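Lever or Knob: A Hardware Specifier on Public Housing Refits

Hiyori Onishi has written door hardware schedules for the Urkdale housing authority for 13 years. Her current job is the refit of the Palomino Street flats, a low-rise block in which most internal doors still carry the round knobs fitted when it was built. The replacement program began in September and covers passage doors, bathroom doors and the entry door of each flat.

The case for levers is familiar, and Onishi does not spend long on it. "A knob needs grip and rotation together. A lever needs downward force and nothing else. You can work it with an elbow, or with the side of your hand while you are holding a kettle." The harder questions, in her view, come after that decision is made.

The first is backset, the distance from the edge of the door to the centre of the spindle. Older knobs at Palomino Street were set well in from the edge so that knuckles cleared the frame. Levers do not need that clearance, but the holes are already bored. "If you move the spindle you are patching a hole in every leaf, and the patch shows through the paint in two winters. We keep the old backset and order a longer latch."

Rosettes are the second matter. A small rosette is cheaper and looks tidy on a new door. On an old one it tends to leave a ring of unpainted surface where the larger knob plate used to sit. The authority's tender first called for a compact square rosette throughout. Wálter Flores, who supervises the installers, fitted samples in one flat and asked for the schedule to be changed. "The square ones also have to be dead level," Flores says. "With a round one, a degree of rotation is invisible. With a square one the tenant sees it from the bed."

They settled on two sizes. Doors being replaced outright get the small plate, and retained doors get a wider one that covers the old footprint. Flores would have preferred a single size for ordering, and says so.

Droop is the complaint Onishi hears most from tenants. A lever is an unbalanced load on a spring, and the spring in an inexpensive latch was usually designed for a knob, which hangs neutral. Once it weakens, the lever rests below horizontal. The latch may still work perfectly well, but the tenant reports a broken handle and a tradesperson has to attend. Her schedule now requires a return spring in the rosette itself, independent of the latch case. The Katport sets she specifies have one on each side of the door.

"It adds to the unit price," she says. "It comes off the maintenance line, which is a different budget with a different manager, so you have to make the argument twice."

Finish was decided on similar grounds. Bright finishes show wear at the point where the thumb rests. Dark ones hide it better but can chip at the tip if the door strikes a wall. Onishi asks for a floor stop at every door that opens against masonry, and for the stop to be drilled before the handle goes on. Flores notes that his crew did it in the other order in the first 3 flats and had to touch up the walls.

Colour contrast also entered the discussion. Jeferson Magalhães, an occupational therapist consulted on the project, wanted the handle to be distinguishable from the door by a person with low vision. He was less concerned with the particular colours than with the difference in lightness between them. "Silver on pale grey is the one I would strike out," he says. "In a dim hallway at six in the evening it goes away completely."

Onishi accepted the point and amended the schedule for the remaining 24 flats. The doors stay pale, as the authority buys one paint for all its hallways, and the hardware is dark. Bathroom doors will carry the same lever, with a privacy turn that can be released from outside using a coin. Spare springs are to be kept on site, bagged by hand, left and right.

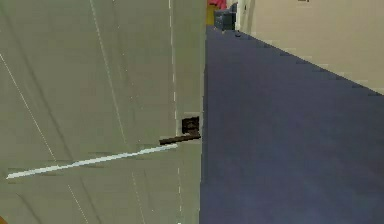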